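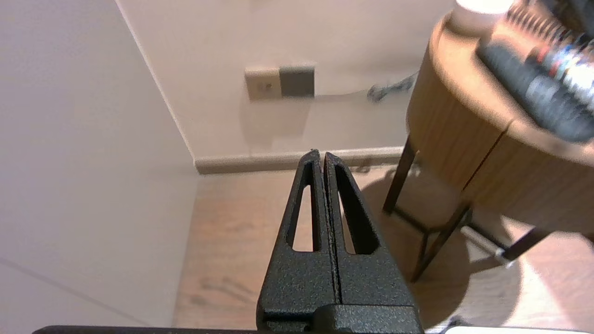

Brotach Releases Undo, a Reset and Replay Package for Wrist-Camera Grippers

DUNLOW, March. Brotach today began taking orders for Undo, a package of hardware and software that lets a robot arm retrace its last motions and return to an earlier saved position. The package consists of a two-finger gripper, a wrist camera mount, a control module and a software license. It is intended for teams that run arms in furnished rooms, where fixed guarding and repeatable part placement are not available.

Shipping starts in the second quarter. Orders placed before then will be filled in the order received.

What the package does

Undo keeps a running record of arm position, gripper opening and camera images. The record is divided into steps. A step begins when the arm leaves a rest position or when the operator presses the mark button, and it ends at the next rest position or mark. On command, the arm moves back through the stored steps, one at a time or as a group, at a speed set by the operator.

The control module holds 200 steps before the oldest is overwritten. Steps can be locked so that they are kept, and locked steps can be given a name of up to 24 characters.

Moving an arm backward along its own path is simple when nothing in the room has changed. In a home or office, chairs are pushed in and cables shift. Before each reverse step, Undo compares the current wrist image with the stored image for the same position. If the difference is above the set limit, the arm stops and the operator is asked to confirm, skip or end the replay. The limit can be set separately for each step.

The comparison ignores the area of the image taken up by the fingers. This area is learned during setup by opening and closing the gripper in front of a plain wall, and it must be learned again when the fingers are changed.

Undo does not put objects back. If the gripper has picked up an item and released it somewhere else, reverse replay returns the arm to its earlier position and leaves the item where it is. A regrasp function is under development and is not part of this release.

Fingers

The fingers supplied with the package are black and taper to narrow tips. When closed, they meet along a center seam and form a single wedge, which allows the closed gripper to be brought into corners and along baseboards. Each finger has a slotted opening. The slots reduce weight toward the tip and let the wrist camera see part of the surface behind the finger.

The finger surface is left rough. Smooth fingers tested during development reflected ceiling lights into the camera and caused false stops in the image comparison. Small burrs at the tips can be removed with a fine file and do not affect calibration if less than half a millimeter of material is taken off.

Fingers are attached with two screws each and can be changed without removing the gripper from the arm. Drawing files are included in the license for customers who wish to make their own. Custom fingers may be longer than the supplied ones by up to 40 mm, with a matching reduction in grip force, which the software applies after the new length is entered.

Low and close work

Much of the development time went into motion near floors and walls. An arm working over a bench has open space on most sides. An arm reaching down beside a side table has a wall to one side, table legs to the other and a floor below, and the wrist camera is often too close to any of them to give a sharp image.

For this reason the comparison uses two image scales. The coarse scale looks at large shapes such as the line between wall and floor. The fine scale looks at edges and texture, including floorboard grain. When the image is blurred by arm motion, the fine scale is dropped and only the coarse scale is used. The log states which scale was used for each check.

Shadows remain the most common cause of unneeded stops. A table that throws a large shadow in the afternoon may throw none in the evening, and a step recorded under one condition can fail the check under the other. Operators can store up to 4 reference images per step to cover changes in lighting. Adding a reference image takes one button press while the arm is paused at the step.

Glossy metal, such as chrome rails and furniture bars, should be masked by hand in the setup screen if it fills a large part of the view.

Test results

The package was tested by Juhász, an integrator of light-duty arms, in three furnished rooms over eleven weeks. The rooms had wood floors, a short-pile carpet and vinyl tile. The test set consisted of 3324 reverse steps, recorded and replayed with the furniture left in place for two thirds of the runs and moved by hand for the rest.

In runs with furniture left in place, the arm completed 97 percent of reverse steps without a stop. Most of the stops that did occur were traced to changes in daylight. In runs with furniture moved, the arm stopped before contact in all cases where the moved item was in view of the wrist camera. It did not stop in nine cases where the item was outside the view, and in those cases contact was detected by the arm's own force limit.

Brotach recommends that the arm's force limit be left on at all times. The image comparison is an aid to the operator and is not a safety function.

The full test report, including room plans and the step log, is available to customers on request.

Compatibility and installation

Undo works with arms that accept position commands over Ethernet and report joint positions at 100 Hz or higher. The gripper mounts to a standard 50 mm bolt circle; an adapter plate for smaller wrists is sold separately. The control module runs on 24 V DC and draws less than 2 A with the gripper at full force.

Installation requires the following:

Mount the gripper and camera and route the cable along the arm, leaving slack at the wrist.
Connect the control module to the arm controller and to the network.
Run the finger learning routine.
Record a short test path of at least five steps and replay it at low speed.

Cables that hang from walls or furniture within reach of the arm should be secured before recording. Thin cables are not reliably detected by the coarse image scale.

Most installations take half a day. Remote setup support is included for the first 30 days.

Contents and price

The Undo package includes the gripper, one pair of fingers installed and one spare pair, the camera mount, the camera, the control module, a 3 m cable and a software license for one arm. Images and step data are stored on the control module and are not sent to Brotach unless the customer exports a log for support.

The fingers are rated for 300 hours of use under normal conditions, after which the tips should be checked for wear. Replacement pairs are sold singly and in packs of five. Software updates are included for two years from the date of delivery.

Pricing depends on arm model and quantity and is given by written quote. Schools and research groups may order a version without the spare fingers and with a longer update period.

Known limits in this release

Reverse replay is not available while a second arm is operating in the same space.
The step record is lost if the control module loses power during a write. Locked steps are not affected.
The setup screen is in English only.
Rooms with no artificial light are not supported.

About Brotach

Brotach designs grippers, camera mounts and control software for light-duty robot arms. The company develops and assembles its products in Dunlow. Requests for quotes, drawings and the test report should be sent to the Brotach sales office and should state the arm model and controller version.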